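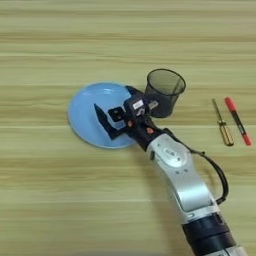
The light wooden tabletop, with its long stripes of grain.

23 January 2024

When I moved to Rotholm I promised myself to buy only one good thing for the apartment, and it should be a table. At home my parents had a table with a plastic cloth over it, and in all my childhood I saw the real wood maybe two times, when the cloth was changed. I wanted to live differently.

So I learned about oil. The man in the Zasent shop told me that a table needs oil when it looks thirsty. I did not understand how wood looks thirsty, but I bought a can of 500 ml and a packet of cloths. I put on much too much. For a week the newspaper was sticking to the table, and also my sleeves.

Now I do it in another way. First I clean with water and very little soap, and I let it dry until the next day. Then I sand by hand, always along the grain, with paper number 240. The oil goes on thin, I wait 60 minutes, and I wipe until the cloth comes away almost clean. The wet cloths I spread outside on the balcony rail, flat, because oily cloths in a heap can start a fire. I read this on the can only after the first time, and I slept badly.

My neighbor says varnish is easier. She is right, I think. But with varnish a scratch stays a scratch, and with oil I can repair one small place on a Sunday morning and drink my coffee in the kitchen.

The next oiling will be in March, when I can keep the windows open. Before that I must find out how to remove a ring from a hot teapot. If you know a method without mayonnaise, please write it in the comments.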